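Ticket 541: Absentee ballot applications stuck on "Pending signature"
Product: Gebru voter roll module
Opened by: Skadano town clerk's office
Opened: December 23, 2024
Priority: High
Status: Resolved

Original report

Absentee applications for the February referendum on joining Adus County are coming in through the public form, but they stay on "Pending signature" after we approve them. The voter gets the confirmation email. The mailing list for the ballot printer does not pick them up.

We had 90 in this state when we opened the ticket. Applications keyed in by hand at the counter go through fine. Logging out and back in makes no difference, and neither does a different browser.

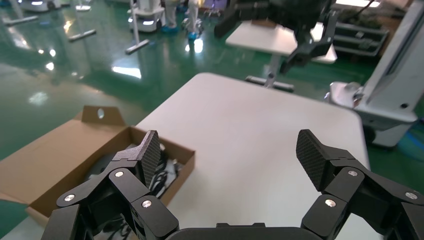
The printer wants the final list two weeks before ballots go out, so we have some time, but we would like to avoid keying them all in again.

Support, first response

Please check the following and post what you find.

Open Elections, then Active, and confirm the referendum is listed as a ballot question and not as a special election. Open one stuck application and look at the History tab. Tell us the last line. Do not use "Reset status" on any record for now. It clears the scanned signature.

Clerk's office

It is listed as a ballot question. Last line in History is "Signature compare: no reference set." Same on the 3 records we opened. We have not used Reset.

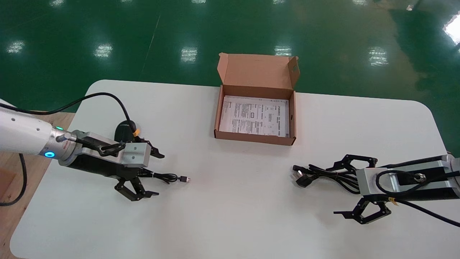 One more detail: all of the stuck voters we looked at are in the Fukus precinct. Fukus was redrawn last summer and those voters were moved over from the old east side precinct.

Support

That matches the History line. When a precinct is redrawn, the signature cards have to be linked to the new precinct code. The counter screen does not run the compare step, so the applications you key in by hand are not affected. The public form does run it.

To fix:
Go to Precincts, Fukus, Linked Records.
Set the old precinct code as Source.
Tick "Signature cards" only.
Click Relink and wait for the green line. Leave the page open until it shows.

Relinking runs in batches of 200 and needs to be started again for each batch.

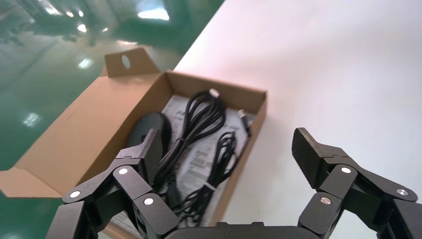 Same problem at our office in Adus County, a second clerk's office added to the ticket. We relinked two precincts this morning and the second one stopped partway with a timeout. Starting it again picked up where it left off, and there were no duplicate cards afterward.

Support

Thanks. The timeout is a known issue and restarting is safe.

Clerk's office

Relink finished for Fukus. The stuck applications now show "Ready for review." We are comparing signatures by eye as usual before they go on the list.

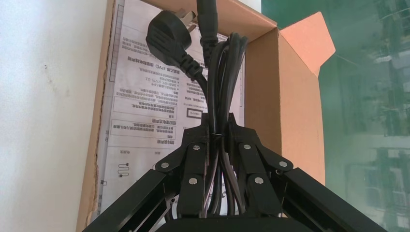

Do voters in the affected precinct need to apply again?

Their original applications stand, with the original date received. The status change does not send a second email, so they will not notice anything.

Clerk's office

Test export to the printer ran clean and the Fukus voters are on it. OK to close.

Support

Closed. A note on relinking has been added to the redistricting checklist in the Gebru help pages.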